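About Istent

Stalls, side games and showground hire for fairs, fetes and shows

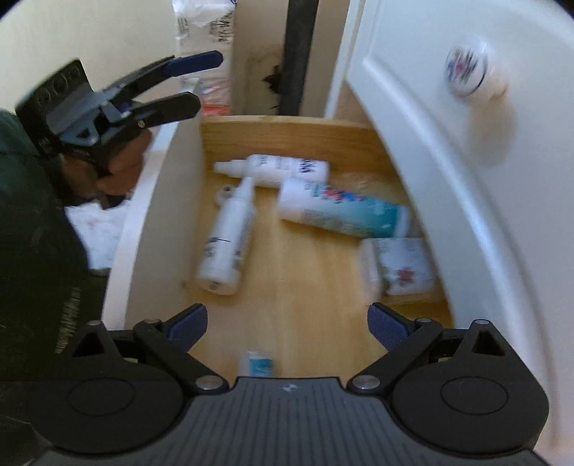
Hand-held gripper with blue grip pads, over a drawer.

Who we are

Istent hires out stalls, side games and showground equipment to people who put on outdoor events. Most of our customers are village fetes, school summer fairs, agricultural shows and town carnivals. We also do a fair amount of work for garden centres and farm shops, mostly in October and in the weeks before Christmas.

We started with a coconut shy, a hook-a-duck and a borrowed trailer. The first few bookings came from schools within a short drive of the yard, and for two summers that was the whole business. The trailer was returned a long time ago. The coconut shy is still in the hire list, although the posts, the cups and the back sheet have all been replaced at least once.

The yard is at Prikora, on the old feed merchant's site. Everything is stored there under cover, and it is where the vans are loaded and the repairs done. Customers can collect smaller items themselves, by arrangement, between 8.30 am and 4 pm. Please ring before you set off, as the gate is kept shut when the forklift is in use.

What we hire

We have 81 wooden market stalls with striped covers, in red and white or green and white. They pack flat and two people can put one up without tools. We also hire trestle tables, straw bale covers, bunting, crowd barriers, PA sets, raffle drums and a judging tent with a boarded floor.

There are 70 side games on the list. The ones that go out most are hook-a-duck, the high striker, splat the rat, the tin can alley and the skittles lane. The skittles lane needs level ground, and we do ask about this when you book. A slope that is hardly noticeable on foot will send every ball into the same corner.

Games are sent out with a printed instruction card, a cash tin and enough spare parts for the day. Prizes are extra. We can supply them in mixed sacks or you can buy your own, and a lot of schools prefer to use donated ones.

We do not hire powered rides, bouncy castles or anything that involves live animals. We are asked for all three most weeks and are happy to pass on the names of firms nearby who do them properly.

Our own events

We run two events ourselves. The Bimov Country Fair is held each summer on the lower meadow at Bimov, with a dog show, tug of war, a horticultural tent, a vintage tractor line-up and a programme of ring events from 11 am. Last year 3608 people came through the gate, our best figure so far and more than the car park was laid out for. We have since taken on the field next to it, and there is now a separate way out on to the back lane.

The second is the Prikora Apple Day in October. It is a smaller affair held in the yard, with pressing, a cake competition and children's games. Entry is free. Bring your own apples and bottles if you would like juice to take home, and please wash the apples first.

Catering at both events is by Dönmez, a family firm who have had the main food pitch since our first Country Fair. They do grilled chicken, flatbreads, chips and salads, and tea from early morning for exhibitors who are setting up. We do not take commission on any food pitch. Caterers pay a flat fee, the same for everyone, and the rates are on the Traders page.

How we work

Last season we supplied 352 events. Nearly all of them were within an hour and a half of the yard, and that is the area we try to keep to. We will go further for larger shows but the delivery charge goes up quite sharply and we would sooner say so at the start.

Once you have booked you will get a written list of what is coming, a delivery time and a sheet explaining what we need from the site. The main points are a gate at least three metres wide, somewhere firm for the van, and one person on your side who knows where things are meant to go. If you have a site plan, even a rough one in pencil, send it in with the booking form.

Delivery is normally the afternoon before or the morning of the event. Morning deliveries start at 6 am. We collect on the same evening where we can, and otherwise the next day. Stalls left out overnight should have their covers taken off and stored inside.

If the forecast is bad, talk to us early. You can move your booking to another date in the same season at no charge up to two days before. After that we keep the deposit, but nothing more. Our stalls should not be used in winds above the limit given on the instruction card, and this applies to the covers being half down as well.

Safety and insurance

We hold public liability insurance for everything we own and for the events we run. It does not cover your event, and you will need your own policy. Equipment is checked when it comes back and again before it goes out, and electrical items are tested every year. Copies of certificates and risk assessments can be downloaded from the Documents page, or we can post them.

Working with us

Casual staff are taken on from April to the end of October, mainly for loading, driving and setting up. The work is outdoors and a good deal of it is lifting. Drivers must be over 21 with a clean licence. Applications open in February and the form is on the Jobs page.

Getting in touch

The office is open from 9 am to 5 pm. In June and July we are often out on site, so leave a message and we will ring back the same evening. For stall bookings at the Bimov Country Fair please use the trader form, as pitches are given out in the order the forms arrive.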